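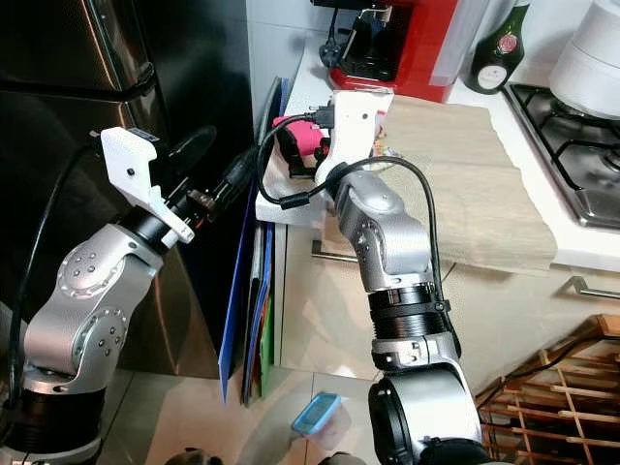
Stirkis Shared Kitchen: progress report to the Ziltudico Fund

3 min read

This report covers the work done on the shared kitchen at Stirkis between May and 1st August. It follows the headings in the grant agreement.

Work completed

The cabinets were kept and not replaced. The doors and bar handles were cleaned, and 20 hinges were changed where the old ones had worn out. The money saved went toward the countertop, which has been resealed along the back edge and at the joint by the stove.

The gas stove was serviced in May by Bakhtiari, who also checked the supply line and issued a certificate. A copy is attached to the financial return. Two burners were slow to light and both now work as they should. The cast-iron grates stayed, as they had years of use left in them.

The refrigerator is in its final position at the end of the counter. We first planned to put it on the opposite wall, but the door would have opened across the way in. Moving it meant an extra visit from the electrician, and this is the one item that went over its budget line.

Storage and tidying

The counter is still used for more than cooking, and this is the part of the project that has moved slowest. Folders and boards are kept upright in the gap between the refrigerator and the counter. They include the cleaning rota, the allergy sheets and the older booking records. The gap is handy but it was never meant for paper, and anything at the bottom of the stack is hard to get out. We have asked Zultenico to quote for a narrow shelf unit to go on the hallway wall. Once it is up, the folders will move there.

Small things also collect at the front of the counter. Residents have asked for one place to leave cups and boxes that belong to other floors, and a tray has been ordered. Appliances will stay at the back, near the outlets, with cords kept clear of the stove. A note about cords has been added to the kitchen rules.

We bought woven placemats in the spring and they have not held up well. The edges fray after a few washes. They are fine for the table at lunch but we would not buy the same kind again, and the next order will be for something that can be wiped down.

Use of the kitchen

The sign-in sheet shows 734 visits over the period. Weekday lunch is still the busiest time. Evening use picked up after the stove was serviced -- before that, people tended to bring food already cooked. The cooking group meets twice a week and has asked for a third session in the fall. We have not agreed to this yet, as it would overlap with the deep clean.

Budget

Spending is in line with the plan apart from the electrical work noted above. The overrun was covered from the amount set aside for repairs, and we are not asking for more money. The shelf unit and the tray will come out of the storage line, which has not been touched so far.

Still to do

The shelf unit needs to be approved and fitted. The strip of wall behind the counter needs a second coat of paint, and that has to wait for a day when the gas can be off. The inside of the lower cabinets has not been relined. We expect to finish the painting and the relining in the same week and will confirm the dates with the Fund once Zultenico has sent its quote.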